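A Saturday at the Wallard open day

My neighbor Dennis Pearce had two places for the open day at Wallard, and his wife did not want to go, so I went. We took the bus at 9 in the morning. From the stop it is 14 minutes on foot, a little uphill, and Dennis complained about his knee the whole way.

At the entrance they gave us a paper map and a sticker with our name. Mine was written wrong, but I wore it anyway. We were told that about 450 people had signed up for the day. In the morning it did not feel so full. We visited the first floor quickly, mostly offices and a long corridor with old product catalogs from Wondden, which I liked more than Dennis did.
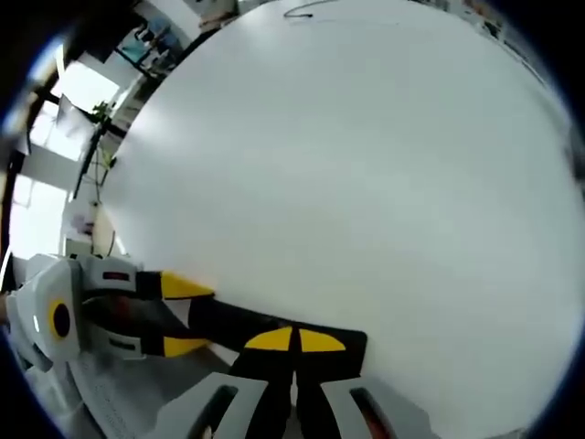 The room I want to tell about is on the second floor, and on the map it is called the Riltley room. It is a bright room and almost everything in it is white. The big table is white, and the tall pillar is white too. Our guide was Melquiades Lozano, a quiet man who speaks slowly, for which I was thankful. He told us a little about the history of the building.

What I liked best was the plant. It has broad green leaves that spread to all sides and it stands in a dark gray pot. In a room with so much white, your eyes go to it first. I have tried two times to keep such a plant at home, and both times I gave it too much water. Melquiades told me to wait until the soil is dry as deep as one finger.

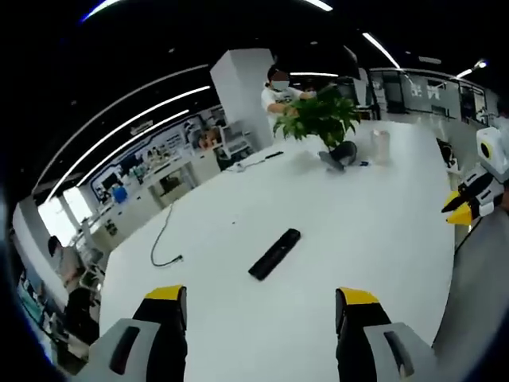
I asked him also where one buys a table of this size. He said it came from Chávez, a small workshop, and that it had to be carried up the stairs by 6 men. Dennis did not believe this and went to look at the stairs. I stayed and looked at the long shelves by the wall, with many small items on them. I would have liked some labels, because I did not want to ask the guide about every single thing. 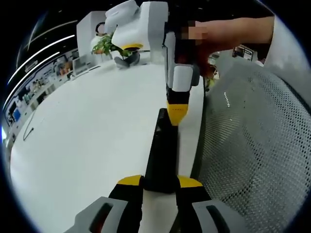 After the visit there was coffee downstairs, for free, and a lemon cake which was finished before we came. If you go next year, I recommend going up to the second floor first and leaving the corridor for later. Please bring also a light jacket. The building was colder than I expected, and we waited a long time for the bus back.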